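Sharing the Bench: Automation in the Packing Room at Melis
Student project report, submitted 2020-11-19

Why we picked this workplace

Our group wanted to see what happens to people's days when a robot moves in next to them, so we spent two weeks with the packing crew at Melis, a returns and repacking shop in Drurncombe. They were kind to us, and very patient with our questions!

What the robot is for

Melis sorts mixed household goods, and the two-armed robot from Dusari is meant to take over the reaching and lifting. New routines are tried in simulation first, then on the floor. The crew gets a say at this stage, which we had not expected -- they look over the simulated runs at lunch and tell the engineer which items give them trouble by hand. Spray bottles came up a lot, and so did anything low and round like a bowl. In the run we watched, both arms were out over a marble-topped table, with a toaster, a teal spray bottle and a purple box among the goods.
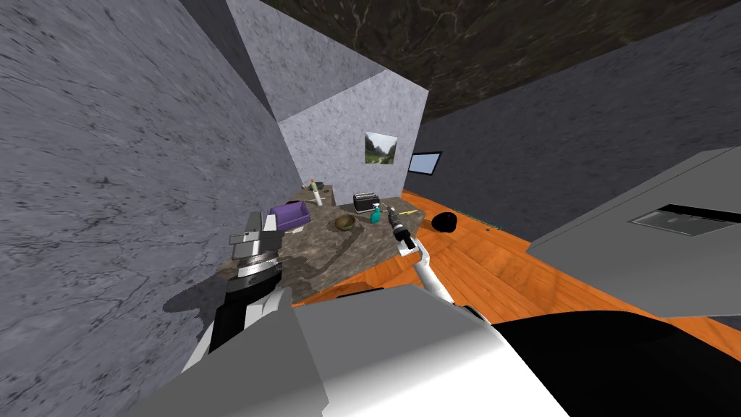

What changed for the crew

The shop handled 3,379 items in the month before our visit, and 1,997 of those were still packed entirely by hand. People told us their shoulders feel better, but they also miss talking across the bench, and a couple of them worry about their hours in December. Checking the robot's work is a new job in itself, and so far it pays the same as the old one. We think that should be looked at before Melis adds a second robot.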